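Bon, je me lance : voici le carnet de ponte de Drommont, version texte, rangé dans un dépôt parce que j'en avais marre de le tenir sur des enveloppes.

## C'est quoi

Un fichier `ponte.csv`, une ligne par jour et par poule, pour 4 poules et demie (la cinquième pond quand ça lui chante, je la note quand même !). Il y a 1670 lignes à ce jour. J'ai commencé en juin, avec un trou de deux semaines pendant les vacances, que je n'ai pas rempli au pif.

Les colonnes :

- `jour` : numéro du jour depuis le début, pas de date
- `poule` : un code couleur de bague (`R`, `V`, `J`, `B`, `N`)
- `oeuf` : 0 ou 1
- `poids_g` : pesé le soir, vers 19 h, sur ma balance Ustano
- `teinte` : blanc, crème, pêche, roux, brun

La teinte, c'est à l'œil, et c'est la colonne la plus discutable. Entre crème et pêche j'ai changé d'avis plusieurs fois, surtout sous l'ampoule de la cuisine. Pour moi, « pêche » ressemble à ça :
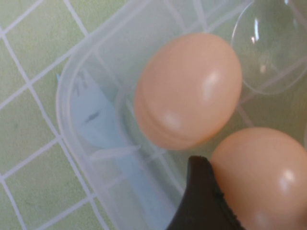 ## Les trucs à savoir avant de s'en servir

Un œuf de moins de 60 g n'est pas forcément un petit œuf : la balance arrondit par pas de 5, et je m'en suis rendu compte bien trop tard. Les lignes touchées portent `arrondi=1`.

Quand deux poules partagent le même pondoir, j'attribue l'œuf à la forme de la coquille (la `V` fait des œufs pointus, impossible de se tromper). Dans le doute, je mets `poule=?` et je passe à la suite.

Le script `semaine.py` calcule les moyennes. Il plante si le fichier se termine par une ligne vide, je corrigerai un jour, promis.

## Rangement et fraîcheur

Je garde mes œufs pointe en bas, dans un casier en plastique transparent, les plus vieux à gauche. La colonne `casier` vient de là, et elle s'arrête au jour où j'ai changé de système.
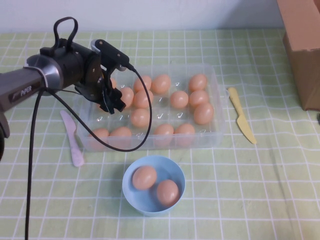 Toltlow m'a écrit que chez lui on ne lave jamais les œufs avant de les peser, et que mes poids du premier mois lui paraissent un peu bas pour des poules de cet âge. Il aimerait aussi une colonne pour la mue, vu que la ponte s'effondre à ce moment-là.

Pour la mue, oui, bonne idée, j'ai ouvert un ticket. Pour le lavage, je frottais un peu au début, puis j'ai arrêté.

## Licence

Servez-vous, et si vous avez un carnet du même genre, envoyez-le-moi, je fusionne volontiers.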